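Working group on handling practice, Drostport site
Friday, 9 am

**Present:** T. Policarpio (chair), Lerkero, Castillo, Plevilley lab

## 1. Cable routing

Agreed that loose cable on the forearms is a snag risk near fabric. Castillo to draft a clause on maximum slack.

## 2. Grip on large cloths

Clause 4 now reads: "Both hands shall be visible to the head camera before the cloth is lifted." Lerkero asked for "visible or tracked" - not accepted.

## 3. Stop behaviour

On a stop, fingers hold and arms stay put. Release only by an operator. Test life stays at 1,000 cycles.

## 4. Overhead work

Both arms raised to a white cloth:
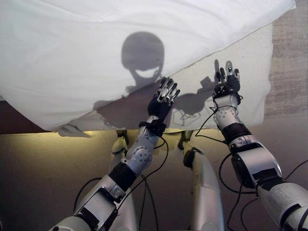
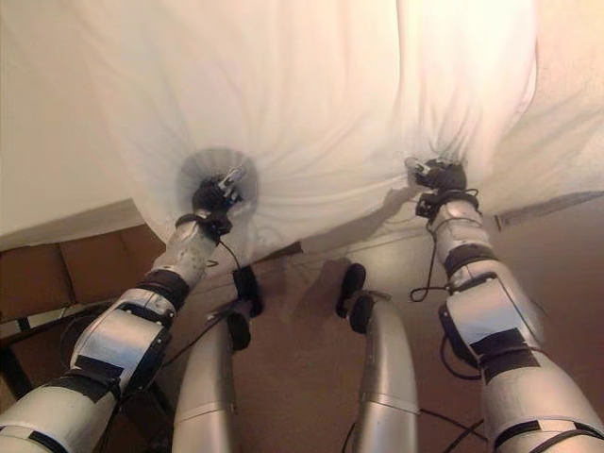
Policarpio proposed a separate speed limit for any move above shoulder height. Carried. Plevilley to supply wording and a labelled test layout before the December meeting.

Closed 9:40 am.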